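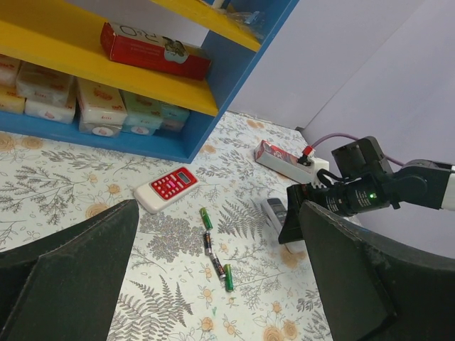 Figure 1. AA cells on a patterned cloth, two green and two black with gold bands.

Shelf Discharge and Voltage Recovery in Household AA Cells
Project report, Introductory Electrical Measurement
Supervisor: Lorraine Goodall

1. Purpose

The project compared the usable capacity of AA cells under a fixed resistive load and measured how far the terminal voltage recovers after the load is removed. A secondary aim was to check whether the open-circuit voltage of a used cell is a useful guide to its remaining charge. Many household battery testers rely on a voltage reading taken with little or no load, so the question has some practical interest.

2. Background

An alkaline cell has a nominal voltage of 1.5 V. A fresh cell usually reads somewhat higher on open circuit. As the cell is discharged, its electromotive force falls and its internal resistance rises. The terminal voltage under load is given by

V = E - Ir

where E is the electromotive force, I is the current and r is the internal resistance. When the load is removed, the Ir term disappears at once and the voltage steps upward. A slower rise follows over minutes or hours as concentration differences inside the cell even out. The two effects are often lumped together as "recovery" but they were treated separately in this report.

3. Materials

Eight alkaline AA cells were tested, divided equally between two store brands, Trula and Drosdale. All were bought new from the same shop in Estton and were within their printed use-by dates. The load was a wire-wound 11 ohm resistor. Voltage was read with a bench multimeter and recorded by a Psarras logger connected across the cell holder. The holder contacts were cleaned with isopropyl alcohol before each run.

4. Method

Each cell was left at room temperature overnight and its open-circuit voltage was written down. The cell was then placed in the holder and the resistor was switched in. Logging continued until the terminal voltage reached 0.9 V, which was taken as the cutoff. The resistor was then switched out and logging continued for 2 hours.

Capacity was found by dividing each voltage reading by the resistance to get the current, then summing current multiplied by the logging interval. The result in amp-hours was multiplied by 1000 to give milliamp-hours.

Internal resistance was estimated at the start and end of each run from the step in voltage when the load was switched. The first reading after switching was used. Because the logger interval was several seconds, this reading includes a small part of the slow recovery, and the end-of-run resistance is therefore slightly overestimated.

5. Results

The discharge curves had the expected shape: a quick initial drop, a long gentle slope and a steep fall near the cutoff. Drosdale cells held a higher voltage through the first part of the run. Trula cells started lower but had a flatter slope, and the curves crossed before the midpoint. The difference in mean capacity between the brands was smaller than the spread within either brand, so no ranking is given.

Internal resistance rose in every cell. All cells showed both an immediate step and a slow rise after the load was removed. At the end of the recovery period every cell read above 1.1 V on open circuit, although each had just been run down to the cutoff. One Trula cell was reconnected to the resistor after recovery and returned to 0.9 V within minutes.

6. Sources of error

The resistor warmed during the runs and its value was assumed constant. Lead and contact resistance was measured once, at the beginning, and subtracted from all results. It may have changed between runs. Room temperature was not controlled, and two of the runs continued through the night when the heating was off. One Drosdale run was interrupted by a logger fault, and the missing section was filled by linear interpolation.

7. Discussion

Open-circuit voltage was a poor guide to remaining charge in this test. A rested cell can give a reading that looks acceptable and still fail quickly at a moderate current. A reading taken with the load connected separated fresh and spent cells clearly.

The sample was too small for a brand comparison. A repeat should use more cells, a shorter logging interval at the switching points and a second load value, since a wall clock and a flashlight draw very different currents. The cells should also be kept in a temperature-controlled box for the full run. The spent cells were taped at the terminals and placed in the department recycling bin.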